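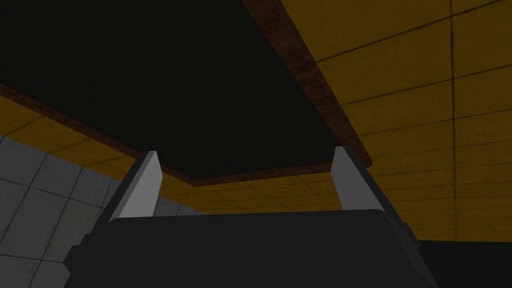
渲染图：两指张开的夹爪

Vedudon足球反弹网使用感受：一个业余边后卫的大半年

2026年9月11日　分类：球场装备

去年冬天我们队的右路基本上是我一个人在丢球，停球停出去两米，对面的边锋都不用抢，站在那里等就行。队友们脾气好，不说什么，但我自己心里过意不去，就想着找个东西在家附近练练第一脚触球。以前小区后面有一面墙，后来墙根下种了一排冬青，踢过去球就卡在里面，掏球掏得满手是划痕，还被遛狗的阿姨教育过一回，那面墙从此就和我没关系了。

今年一月我下单了Vedudon的反弹网，花了453块，比我那双碎钉鞋还贵一点。当时犹豫了好几个晚上，同价位还有Clustevard的一款，也在收藏夹里躺了很久。后来选Vedudon是看中它的网面角度可以调，Clustevard那款是固定的，只能练地滚球。用到现在，从羽绒服踢到短袖，觉得可以写一篇像样点的感受了，给跟我一样水平不高、但还挺想踢好的朋友参考参考。

先讲安装。箱子送来的时候我正好在家，快递小哥放下就跑，我一个人把它拖进客厅，铺了一地的管子。说明书是折起来的一大张纸，图画得很小，管子上贴了字母，照着字母对就行，但有两根管子的贴纸贴反了，我装到一半发现底座是歪的，又全部拆开重来。第二遍就快了。挂网的弹力绳是最费力气的一步，头几根轻轻松松，越到后面越紧，最后几根我是让我爱人帮忙按着框才挂上去的。建议戴手套，手指头会勒得很疼。要是家里有小孩，挂网的时候让他站远一点，绳钩弹回来挺吓人的。

装好以后第一次用是在河边那块免费的人工草场，早上人少。我站得离网近近的，轻轻推了一脚，球回来得比我想的快多了，直接撞在小腿骨上。真的，第一天我一直在追球！这个网绷得很紧，新网尤其弹，用力稍大一点，球就像被人闷了一脚踢回来。后来我学乖了，往后退几步，脚下收着力，慢慢找到一个舒服的节奏，左脚推、右脚停，右脚推、左脚停，踢得身上冒汗，心里也很高兴，有点小时候对着墙踢到天黑的感觉。

角度调节是我最喜欢的地方。网框背后有一个卡扣，一共3个档位，最直的一档回来的是地滚球，中间一档会弹到膝盖上下，最仰的一档能把球送到胸口甚至更高。我主要用前两档，因为我胸部停球实在太难看，连自己都不想练。不过我们队的中场Fulgencio Mendoza借去用过一个周末，他反过来只用最仰的那一档，专门练凌空，还球的时候跟我讲，球的落点每次都差一点，刚好逼着他调整脚步，他反而觉得比队友喂的球有用。队友喂球喂得什么样，这里我就不展开了，毕竟很多时候喂球的人是我。

回弹的方向准不准，是很多人问过我的。网的正中间非常稳，推得正，回来就正。越靠近边框就越飘，碰到框子本身那更是天知道会去哪里，有一次直接弹进河边的芦苇丛，我脱了鞋才捞回来。所以如果你是刚开始踢球，传球还没什么准头，头几天可能会有点受挫，别灰心，走近一点踢，先对准中间那块就好。网上原本印了一圈目标线，颜色是浅的，晒了一个夏天之后淡得几乎看不见，我用红布条在正中间系了个小方块代替，效果蛮好。

稳定性方面，要分场地说。在天然草上，配的地钉插下去，怎么踢都不动。人工草就麻烦了，地钉不能用（场地管理也不让你用），射门力量一大，整个架子会往后蹦。我试过压书包，压过队里的一箱水，最后在网上买了两只空沙袋，灌好沙子搭在后面的横杆上，才算踏实。沙袋要另外花钱，还沉，我觉得这个东西厂家应该配在箱子里，哪怕给两只空的让我们自己灌也行。水泥地我只用过一次，脚垫是硬塑料，磨得吱吱响，之后就再没在水泥地上摆过它。

再说收纳和搬运。页面上写的是“一折即走”，折是能折，侧面的销子一拔，网框就贴到底座上了，折完以后是扁扁的一大片，厚度不大，长和宽一点没少。我的车是两厢小车，要放倒一边后座才塞得进去，坐地铁的朋友就不用考虑了。它也没有收纳袋，网面容易勾到后备箱里别的东西，我爱人的一件针织衫就是这么报废的，赔了一顿火锅。

Rajitha Sikder是带我们社区少年队的教练，我们成年队训练完，他的孩子们接着用场地，时间长了大家都熟。他看我老扛着这个网来来回回，就问能不能借给小朋友用一用，后来差不多变成固定节目了。他的用法比我丰富得多：让两个孩子一前一后排着，前面的踢完马上让开，后面的接回弹；或者让守门员背对着网，听到喊声再转身扑。小朋友们抢着玩，热闹得不行。他给我的意见是，年纪小的孩子最好用旧一点、气稍微放掉一点的球，回弹就温柔很多。这个办法我自己也照用了，冬天尤其合适，天冷的时候硬邦邦的球打在大腿上，那滋味踢过的都懂。

他还教了我一个练习，我到现在每次都做：踢出去之前先回头看一眼肩膀后面，再转回来停球。听着简单，刚开始我一回头就忘了球在哪里，现在好多了。每次给自己定100脚，左右脚对半，做完就收摊回家吃早饭。上个月打Munshi杯的小组赛，我在右路接了一个挺急的传球，脚内侧一卸，球老老实实停在身前，场边有人喊了一声好。就这一声，我乐了一个星期。至于那场比赛的比分，咱们不提也罢。

耐用性上，大半年下来，框子没有变形，焊口那里掉了点漆，露出来的地方有一点点锈，我拿砂纸磨了磨，补了层漆。网面本身没破，弹力绳断过两根，都在下面那条边上，估计是踢得最多的位置。箱子里给的备用绳正好用完，我就联系了客服，想再买一些。客服态度很好，回得慢，隔了一天才答复，绳子是20块一包，邮费另算。收到以后发现新绳比原来的粗了一点，挂上去更费劲，弹性倒是没什么差别。

有朋友问我，为什么不买那种系在腰上的训练绳球，便宜很多。那个我也有过，Grilleo的，踢起来球老往自己身上绕，绕到后来我站在球场中间解绳子，旁边踢野球的人都停下来看。练颠球可能还行，练停球我觉得差得远，绳子拉回来的球和别人传过来的球，感觉完全两样。现在那根绳子在阳台上绑着番茄架，用得挺好。

至于Clustevard那一款，我在隔壁队的训练上蹭过一回，时间不长，只能随便讲讲印象。它比Vedudon轻，一只手就能提，网面小一圈，弹得也软一些，给上小学的孩子用应该更合适，大人用力抽一脚它会翻过去。如果你家里主要是孩子用，又常常要搬来搬去，我会劝你先去看看那一款。

噪音也提一句，住在楼下有空地的朋友可能关心。球打在网上是闷闷的“噗”一声，不算吵，打到框上就是“当”的一声，清晨听着格外响。我在小区里踢过一次，踢完自己都不好意思，之后都老老实实开车去河边。

总的来讲，我对这张网是满意的，价格偏高，沙袋和收纳袋都没有，贴纸还贴反，这些都该扣分；可是它确实让我愿意一个星期早起好几回，出门去踢那么一会儿球，这一点我很感激它。家里车够大、附近有草场的，可以放心买。只能在水泥地上踢的，先等等，看看厂家会不会换脚垫。要买的话记得看一眼发货地，我那次从外地仓发，箱子角都磕烂了，里面倒是没事。

下一篇想写写护腿板，我手上有两副，一副太滑，一副太闷，等天气凉快一点再多穿几场。有用过别的反弹网的朋友也欢迎在下面留言，特别想知道有没有人找到合适尺寸的收纳袋，我量过，横着放的那种雪具包差一点点就能装下，拉链怎么都合不上。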